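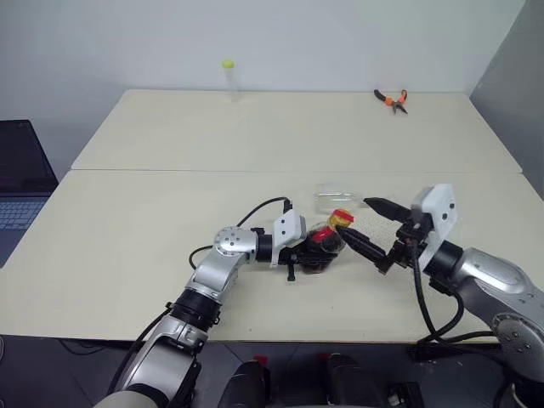 4. Setting Out the Beverage Table

4.1 Wipe both tabletops and close the seam between them before any item is set down.

4.2 Place jars and bottles with their caps fully closed. Gatmont tables have no raised edge - a jar laid on its side can roll.

4.3 Set the carafe on its base, clear of the table seam. Check the inside of the glass for spots and dried residue.
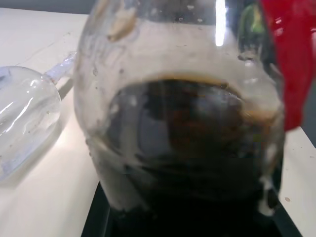 Figure 5. Carafe with dark liquid and residue on the upper glass.

CAUTION: Do not lift a filled carafe by the body. Allow 30 minutes for the glass to cool before washing it.

4.4 Keep bottles of dark liquid apart from the cups. Red tape on a cap does not replace a label; attach a Dalten label to the body of each bottle.

NOTE: Cups found on their side are to be stood upright or returned to the washing area before service begins.

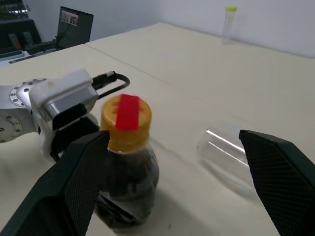
5. Clearing the Table

5.1 Remove the cups first, then the bottles and jars. Empty the carafe last.

5.2 Record any cracked or chipped item on the Pondeck supply sheet.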